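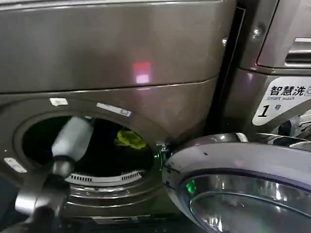 O fim do ciclo é o ponto em que a maioria dos utilizadores deixa de prestar atenção à roupa, e é também aquele em que se decide grande parte do vinco. Parado o tambor, as fibras ainda comprimidas começam a fixar a forma em que ficaram. Numa carga pequena e mista, o efeito vê-se bem: um pano verde-amarelado amarrotado a um lado do tambor, peças escuras amontoadas ao fundo, quase confundidas com a sombra. A roupa clara encontra-se com o olhar, a escura encontra-se com a mão.

Cargas deste tipo são frequentes nas lavandarias de bairro e pouco tratadas nos manuais. O guia de manutenção da Lekitz, distribuído em julho aos clientes da marca, dedica-lhes 2 páginas. A recomendação principal é conhecida: reduzir a rotação final quando o tambor vai pouco cheio. Com poucas peças, a massa distribui-se mal e a máquina corrige o desequilíbrio com sucessivas tentativas de arranque, que torcem o tecido antes de a centrifugação propriamente dita começar. A 1000 rotações por minuto, um algodão fino sai com pregas marcadas. Um tecido espesso tolera melhor o mesmo regime, mas retém mais água nas dobras interiores.

A descarga segue uma ordem simples. Primeiro as peças junto à boca, depois as do fundo, uma de cada vez. Puxar o conjunto inteiro por uma ponta aperta os nós formados na rotação e força as costuras. Convém passar a mão por toda a circunferência do tambor no final, sobretudo quando o interior é escuro e a roupa também: uma meia azul-marinho encostada à parede de trás pode ficar ali até à lavagem seguinte.

A borda inferior merece o mesmo cuidado. É onde se acumulam cotão, cabelos e pequenos objetos esquecidos nos bolsos, em especial nos modelos que têm ranhuras junto à boca. Um pano húmido basta para a limpeza semanal - ao sábado, na lavandaria Szczepańska, a operação faz-se antes da abertura, com a porta deixada entreaberta durante a noite anterior.

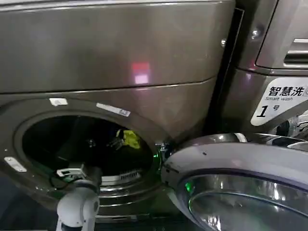
Separar por peso, além da cor

A separação por cor está generalizada. A separação por gramagem, nem tanto. Um pano leve, lavado com uma peça grossa, acaba frequentemente enrolado nela e sai com rugas irregulares que o ferro resolve com dificuldade. A Renoritz, que fornece têxteis a hotéis, lava em separado tudo o que ultrapassa 282 gramas por metro quadrado. Em casa não se exige tal rigor: chega comparar as peças à mão e evitar juntar os extremos.

Quanto às cores, um verde-amarelado pálido ao lado de um azul-marinho saturado é combinação de risco nas primeiras lavagens. O azul deve ir sozinho até a água de enxaguamento correr limpa. Depois disso, a mistura em programa frio é aceitável, desde que as peças não fiquem encostadas umas às outras depois do ciclo. É na espera que a tinta migra, mais do que na própria lavagem. 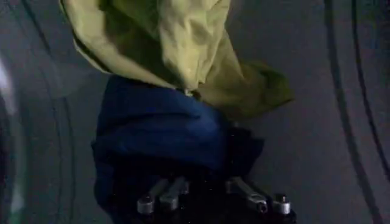
Selero discorda em parte e sustenta que o problema está no detergente, quase sempre em excesso: numa carga pequena, 100 mililitros deixam resíduo nas dobras, endurecem a fibra e dificultam o enxaguamento do corante solto. A proposta é cortar a dose para metade e acrescentar um enxaguamento, mantendo a separação por cor apenas para as peças novas.

As duas posições são compatíveis. Em qualquer dos casos, a roupa deve ser sacudida à saída, esticada pelas costuras e pendurada com espaço entre as peças. Os tecidos finos vão para a corda primeiro; os grossos podem esperar mais uns minutos no cesto, abertos e sem peso por cima.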